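Poltemura Stage Archive: Read Me and Data Card

Release date: Sep 30, 2025
Maintainer: Rhona Paterson, Babaei Game Preservation Group
Download size: 483 MB, one compressed archive
Contents: 492 stages, 104 character files, documentation

Summary

The Poltemura Stage Archive collects stages and characters made by players for the two-dimensional fighting game engine Cakitz. Most of the material was first shared on small personal sites and message boards, many of which have since closed. The archive brings the files into one folder structure, with a single index and a consistent set of credits. It is offered for play, for study, and for use by authors who wish to learn how older stages were built.

The archive contains no copy of the Cakitz engine. Users must install the engine separately before any stage or character will load.

Folder structure

stages: one folder per stage, holding the definition file, the image file and, where one exists, the music file
characters: one folder per character, holding sprites, sounds, command lists and palettes
index: a spreadsheet listing every item by title, author, year and status
docs: this file, the change log, and the credits in full

File names have been changed to lower case, and spaces have been replaced with underscores. The original name of each file is recorded in the index. Definition files were edited only where a path had to be corrected to match the new name.

Status field

Each item in the index carries one of the following values.

Complete: the item loads and plays as its author's notes describe.
Partial: the item loads, but a sound, palette or animation is missing.
Untested: the item has been checked for damage but has not been played.

A total of 9 stages are marked Partial in this release. Their missing music could not be located, and no substitute has been supplied.

Collection and review

Files were gathered from author sites, from private backups and from discs lent to the Group. Duplicate copies were compared, and the latest version released by the original author was kept. Later edits by other people are included only when the editor is named and the original author's notes permitted changes. Edited versions are placed in their own folders and cross-referenced in the index.

Review followed a fixed order. The reviewer loaded the item, played one full match in single mode and one in team mode, and compared the result with the author's notes. Faults were entered in the change log. Balance between characters was outside the scope of the review, and users should expect wide differences in strength.

Surfaces and image settings
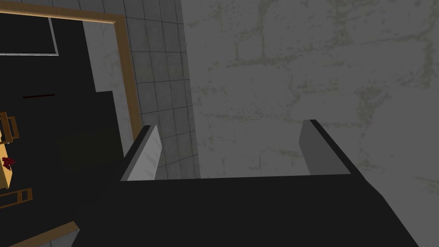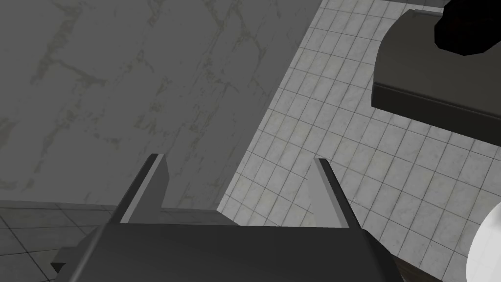 Stage images in the archive are stored at their original resolution and color depth. Many authors reduced their images to a fixed palette to meet the limits of earlier Cakitz versions, and those reductions have been left in place. Users who convert stages for the current engine should select the full color option in the Litska converter, as the default option reduces the palette a second time. Large, muted surfaces suffer most. A mottled gray expanse with a stone-like texture, such as the one in the second picture, can break into visible bands or flat patches when its close shades are merged. Stages with strong outlines and a few bright colors usually pass through the default option without noticeable change.

Scrolling layers should be converted together. When the foreground and background are processed separately, Litska may assign a different palette to each, and colors that matched in the original will no longer match.

Installation

1. Extract the archive to a temporary folder. Do not extract it directly into the Cakitz folder.
2. Copy the stages and characters you wish to use into the matching Cakitz folders.
3. Open the selection file in a plain text editor and add one line for each item, using the name given in the index.
4. Save the file and start the engine.

If the engine closes while loading, remove the most recently added line and try again. Older computers may have difficulty with the whole collection installed at one time, and it is advisable to add stages in small groups.

Known issues

Music in a number of older stages plays once and stops. The loop setting was not supported when those stages were made, and it may be added by hand in the definition file.

Wide-screen display leaves empty bars at both sides of stages drawn for the older screen shape. Stretching the image is possible in the engine settings but will shift the floor line, and characters may appear to stand above the ground.

Several characters share an internal name. Only one of them can be loaded at a time. The affected entries are noted in the index.

Permitted use

Rights in each item remain with its author. The archive may be downloaded and copied free of charge, provided the docs folder is included. It may not be sold, bundled with paid software or placed behind a registration fee. Permission to reuse sprites or music in a new work must be sought from the author named in the index. The Group cannot grant it on an author's behalf.

Authors who would like an item corrected, credited under a different name or withdrawn should write to the maintainer and state the item's index number. Withdrawn items are removed at the next release.

Maintenance

The next scheduled release is in February. It will include items now awaiting review and corrections to the index. Fault reports should give the item name, the Cakitz version and the text of any message shown by the engine. Reports concerning files obtained from other sites cannot be accepted.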